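Callarero > Workshop notes > Faults

The left wrist cable on the folding cell

We lost most of a shift in October to a fault I first logged as a bad grasp. The left arm would take the shirt, start its lift and stop with following error 3081 on the wrist. Fedir Didenko swapped the fingertips and the fault came back 4 cycles later.

The cause was cable slack. With the wrist rolled inward the loom goes tight before the joint reaches its limit, and the drive reads that as load. Check the loops between arm and wrist before you touch the gripper.

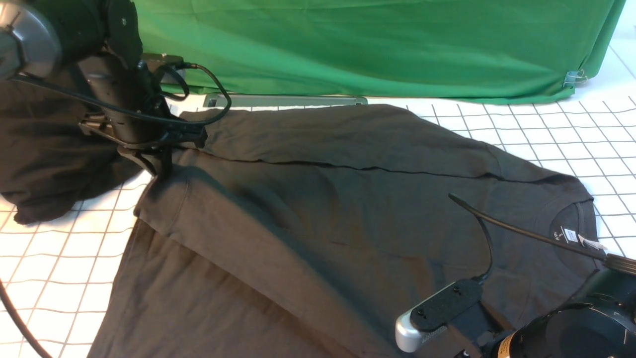
What the log missed

The controller records a fold as complete when the program ends. It has no idea what the cloth looks like. I now check the bundle by eye after each restart, and the layers along the front edge in particular.

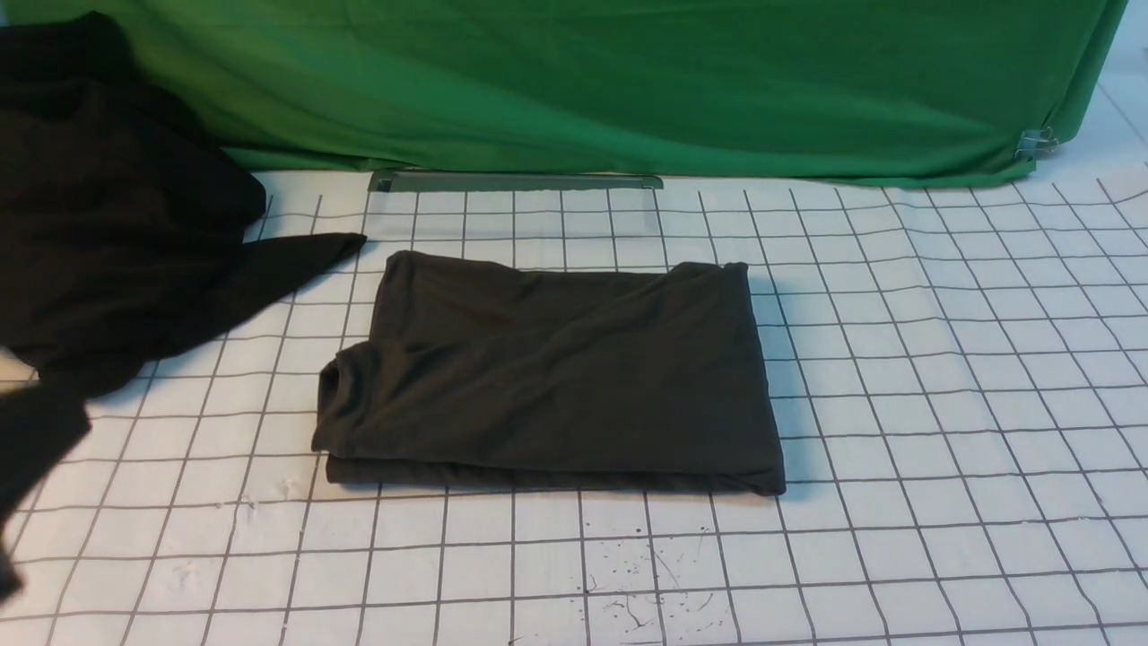 Working close to the wrist

The stop circuit worked each time. My complaint is the restart - the Bosent drive clears 3081 without a key, so an arm can be re-enabled with someone's sleeve beside it. We changed that. Reset now needs 2 people, one at the panel and one watching the arms.

The wrist camera is no use for this check. Up close it gives you cloth and very little else.

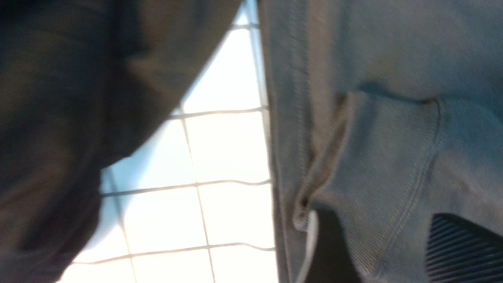

Wrist camera, fabric at close range.

New loom is on order from Lytvynenko. Speed stays reduced until it's fitted.

Comments

Jae-in Um: Same code on ours. Ours was a pinched connector.

Araceli Zepeda: Did you rezero after moving the loom?

Njål Nygård: Keyed reset should be standard.

Older Newer Archive Contact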